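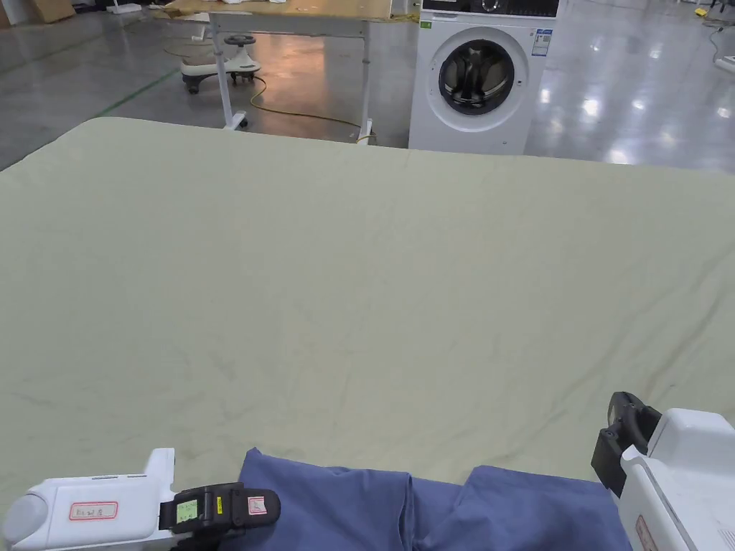
2 min read

INDTHORPE — Tritik, the bedding and laundry care company, will open its fabric take-back program to all households in the Indthorpe area in December. The program accepts worn sheets, pillowcases, shirts and other washable cloth, whatever the brand.

The wider opening follows a trial with 340 households. Over the trial period they turned in 3,581 pounds of fabric. Items that could still be used were cleaned and passed on to local shelters. The rest went to Stöcker, a textile recycler, which cuts and shreds the cloth for use as padding and wiping rags.

Households can order a collection bag from the Tritik website at no charge. A full bag can be left at any of the company's drop-off points or picked up from the door between 8 a.m. and noon. Each full bag earns a credit toward a new sheet set.
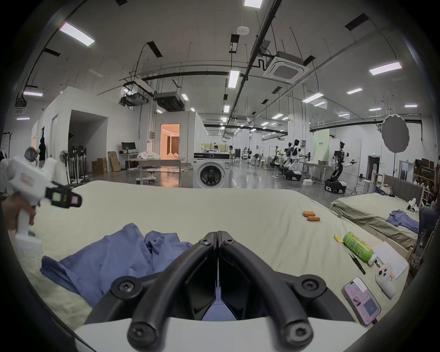 Blue fabric on a pale green-beige mattress.

Fabric should be clean and dry when it goes into the bag. Small stains, missing buttons and worn elastic are fine. Tritik cannot take pillows, comforters, carpets, or anything with paint or motor oil on it. Pockets should be emptied first — coins and keys can damage the cutting machines.

The company is also bringing out a new line of fitted sheets under the Vomier name. Vomier sheets are made from 100 percent cotton, including the thread and the labels, so they can be recycled without being taken apart. They come in four sizes and five colors.

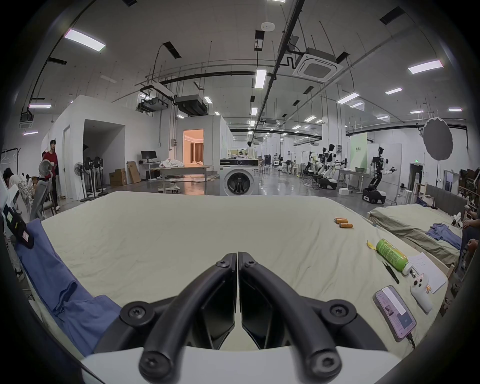

Vomier sheets can be machine washed warm and tumble dried on low. They will be sold online and in more than 125 stores, with twin sets arriving first and king sets to follow in the spring.

Drop-off locations, bag orders and the full list of accepted items are available on the Tritik website. Press inquiries may be sent to the Tritik media office in Indthorpe.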